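Billholm laundry service puts folding work on hand-held grippers

BILLHOLM, 7 January 2023 — The Olivares laundry and garment care service has changed how its folding staff spend part of each shift. Workers who used to fold by hand from start to finish now do some of their sorting and folding with a gripper tool, and the recordings are used to train the folding arms the company plans to run under the name Iron.

Mixed household loads make up most of the work, with clothing and blankets in the same order. 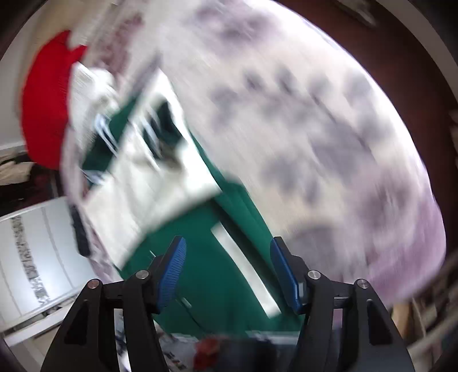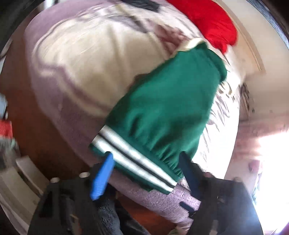
Fabrics handled with the gripper, a green item among them in both views.

Bulton is not convinced that the trade is a fair one. The work is easier on the shoulders, Bulton said, but it is slower, and for the first weeks the daily targets stayed where they were. "You pick up a sweater with your hands and you don't think. With the tool you think about every corner," Bulton said. "By the afternoon your head is tired and your back is fine. I used to go home the other way around."

The company has since lowered the target. Staff on a gripper shift are now expected to finish 100 items, and the tool is limited to 2 hours at a stretch before they go back to regular folding or to the front counter. Pay is the same for both kinds of work.

Olivares started the program in September. By the end of the year staff had logged 2,083 usable recordings. Another 400 were thrown out, most of them for dropped items or for folds that had to be started over. Management said discarded recordings do not count against the worker who made them.

Knitwear has been the hardest group so far. Ribbed cuffs and waistbands pull the rest of the garment out of shape when they are lifted from one side, and staff have worked out their own ways of dealing with it. Several of these are now in the written instructions, which were first drawn up without the folding crew. Blankets and towels go faster, though the large sizes are still done by two people without tools.

The first Iron arm is to be set up at the back of the shop, next to the dryers. It will take towels and flat items only. Clothing will stay with the staff for now, and the company said no positions will be cut while the arm is being tested. It did not say what happens after that.

Bulton wants that answer in writing. The folding crew has also asked to be paid a higher rate on gripper shifts, on the grounds that they are teaching a skill as well as using it. Olivares said the request is under review.

Drop-off and pickup hours do not change. Customers who do not want their laundry handled in the program can say so at the counter, and the order will be tagged for hand folding at the usual price.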